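Bitmont pulls two limewash kits after peeling complaints

Sep 5, 2024

Paint maker Bitmont has stopped shipping 2 of its interior limewash kits after customers said the finish was coming off walls in sheets, in a few cases within a month of going up.

The kits are the one-coat Peller in Chalk and the same product in Warm Clay. Both sold through hardware stores and online since spring. The deep-color versions are not affected, the company said, and neither is the exterior line.

A notice went out to stores this morning. It covers 1477 kits. Most already sold. Stores have been told to take the rest off the shelf and hold them for pickup, not mark them down.

The trouble seems to be the primer. Each kit comes with a small tub of it, meant to give the limewash something to grab on walls that already have latex paint. Bitmont says one run of the primer was mixed with too little binder. On bare plaster it makes hardly any difference. On painted drywall, which is what most people have, the top coat dries fine and looks fine and then lets go at the corners first.

"It brushed on beautifully, I want to be fair about that," said Devendra Singhal, who did a dining room and a hallway with the Chalk kit in June. "Then I took a piece of tape off the hallway wall and a strip came with it as long as my arm. The whole strip. I could see the old green underneath."

He sanded one wall back and left the other alone. Hasn't decided what to do about the dining room.

How to check a kit - look at the bottom of the primer tub, not the lid. The batch code is stamped there and the affected run ends in 62. Anything else is OK to use. If the label on the tub is gone the code should still be readable on the plastic.

Unopened kits can go back to the store where they were bought, with or without a reciept. Opened kits are a refund by mail, and Bitmont wants a photo of the code. The company will also pay for a replacement primer and top coat for walls already finished, but not for labor, at least not yet. A spokesperson said labor claims were "being looked at" and wouldnt go further than that.

Jirayu Sombatkul runs the finishing workshops at Sitthichai, the decorating supply store, and has taught limewash there for years. The store carried the kits and had pulled them before the notice came, after a couple of customers brought in flakes in sandwich bags.

Sombatkul's advice for anyone with a wall already done is to leave it a while and test it. Press a strip of painter's tape on firmly in a low corner, wait a minute, pull it off slowly. A bit of chalky dust is normal for limewash. Flakes are not. If it passes in three or four spots, including somewhere near a window or a heating vent, it will most likely stay put.

If it fails, scrape what's loose, sand the edges, wipe down and prime again with a mineral primer made for the job. Wear a mask for the sanding, limewash dust is hard on the lungs and the eyes. Do not just roll another coat on top. "People want to glue it down with more paint," Sombatkul said. "Then you have two layers falling off instead of one."

Also worth knowing, limewash over glossy paint was always going to be a gamble, good primer or bad. Scuff it up first. 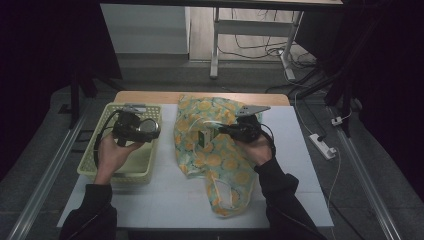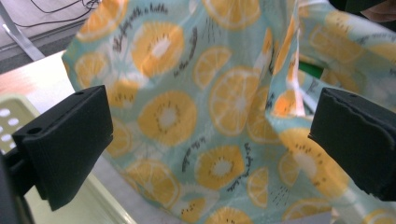

The primer was made for Bitmont by an outside supplier, Zarnance, which did not return calls. Bitmont said it is switching to a different formula and expects new kits in stores in October, same two colors, same price. The new tubs will have a white cap so they can be told apart from the old ones.

Sitthichai is moving its next limewash class to later in the fall and swapping in a session on color wash, which uses ordinary latex and glaze and doesn't need the primer at all. Anyone already signed up can switch or get their money back at the counter. People who did a wall at home with an affected kit can bring in a flake and a photo and someone will take a look - mornings are best.

Refund forms are on the Bitmont website under Peller, then Returns. The page was slow earlier today but was loading again by noon.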